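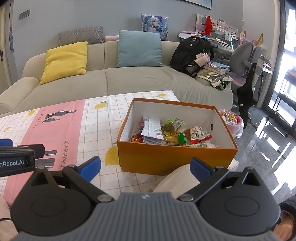 Packaged snacks in an open box, with the blue-padded fingertips of a hand-held gripper on either side.

Skurkdale Tabletop Package
Two-handed manipulation recordings from furnished homes
Supplied by Flellmont

Overview

Skurkdale is a ready-made set of recorded demonstrations for teams training robot arms on household work. A person holds a gripper in each hand and does a task at a table, counter or desk. Each gripper carries its own camera. You receive the video, the gripper opening and the motion of both hands, lined up in time and checked by a reviewer before release.

The current release holds 1,374 recordings made in 41 homes. Of those, 1,008 use both grippers for the whole task. The rest are one-handed, mostly short pick-and-place jobs where a second hand would only get in the way.

We record in homes as people keep them. Tablecloths stay on, bags stay on the sofa, and the daylight comes in where it comes in. If your model has only seen a bare bench under even lighting, this is the material we would suggest adding first.

What the tasks cover

The object list has 255 entries, and the largest group is packaged food. Bags, sachets and clear wrappers are hard to grasp from a pile. They bend, they reflect light and they hide each other. Customers of the first release asked for more of them, and we gave them a section of their own.

Packaged food: picking single items out of a mixed box, moving items between containers, sorting by type, refilling a box after it has been emptied.

Table clearing: cups, plates, napkins, cutlery, small waste into a bin.

Desk work: stacking books, putting pens in holders, closing notebooks, moving loose paper into a tray.

Cloth: folding hand towels and napkins, flattening a tablecloth corner, placing items on fabric without dragging it.

Bags: opening a tote and holding one side while the other hand loads it. These are two-handed throughout.

Recordings run from the first approach to the release of the last item. Failed grasps are left in and marked. You can filter them out with one setting in the loader, or keep them if you train on recovery.

What is in each recording

– Video from each gripper camera in use
– Position and orientation of each gripper over time
– Opening width of the fingertips over time
– A written task instruction in English
– Start and end marks for each grasp
– A home number and a room type, with no address or name attached
– A reviewer's pass mark and any notes

Both grippers share one clock. One-handed recordings have the same file layout with the second hand's fields left blank, so a single loader reads everything.

Fingertips and grippers

All recordings in the package use two-finger grippers with soft pads. Pad wear makes a difference on slippery packaging, so operators change pads on a schedule and the change is logged. The log comes with the delivery as a plain table.

If your robot uses a different hand, you will need to map the opening width to your own range. We supply a short script for this and it covers parallel-jaw hands. It does not cover hands with three or more fingers. We can quote for that work, but please ask before you buy. Some of the thin-packet tasks depend on pinching an edge between two pads, and they do not carry over well to other designs.

Review and quality control

Each recording is watched in full by a reviewer who was not the operator. The reviewer checks that the instruction matches what was done, that both video streams run to the end, and that the hand motion has no jumps. Recordings with lost tracking are dropped.

Jaanus Krūmiņa runs the review desk at Flellmont and signs off every release. Questions about labels or rejected recordings go straight to him, and you will normally hear back the next working day.

Privacy in homes

Households sign a consent form before any recording and can withdraw until the release is frozen. Faces are blurred. Mail, screens and family photos are either moved before the session or blurred afterward. Ordinary printed text on packaging and household goods is left alone, as many customers use it for instruction following.

Sound is not recorded.

Package options

Skurkdale Sample
A small set drawn from every task group. For checking file formats and testing your loader. Free on request to companies and university labs.

Skurkdale Tabletop
The full release described on this page. License covers one organization, for research and for commercial model training. The raw files may not be passed on.

Skurkdale Tabletop with Flanberg
Adds Flanberg, our browser tool for searching and cutting recordings. You can search by object, task, room type or grasp outcome and export the result as a list for your training code. Runs on your own server.

Custom sessions
We record your tasks with your objects. You send the items and a written task list, and we plan the sessions with you. Minimum order applies. Custom recordings belong to you and do not go into the general package.

Delivery

Files are sent by download or on an encrypted drive. The drive costs extra and the deposit is refunded when it comes back. Customers in a hurry should take the download in parts, starting with the packaged food section, which can be used alone.

What you need on your side

– Storage for the full set plus working space. Exact sizes are in the data sheet.
– Python for the loader. Examples are included for common training setups.
– A person who can check the coordinate frames against your robot before training starts. Most support requests we get are about this step, and the guide has a worked test for it.

Known limits

The homes are mainly apartments, so large kitchens are thin on the ground. Liquids are not poured in any task. Glass objects are present but few. Lighting varies a lot between sessions, and recordings near large windows can have bright reflections on tables and floors. We mark these so they can be weighted or left out.

Operators are right-handed in most sessions. The hand used for the main grasp is labeled in every recording.

Changes in this release

The packaged food section was added in September. Pad change logs are now included for all sessions. The task instructions were rewritten in plainer English after a review by our partner Vasiliauskas, and the older wording is kept in a separate field for anyone who has already trained on it.

Ordering

Send your organization name, the option you want and a short note on your robot and gripper to the Flellmont sales desk. Quotes are valid until the next release. Customers with the first release pay the upgrade price and keep their existing license terms.

Page updated 26/10/2026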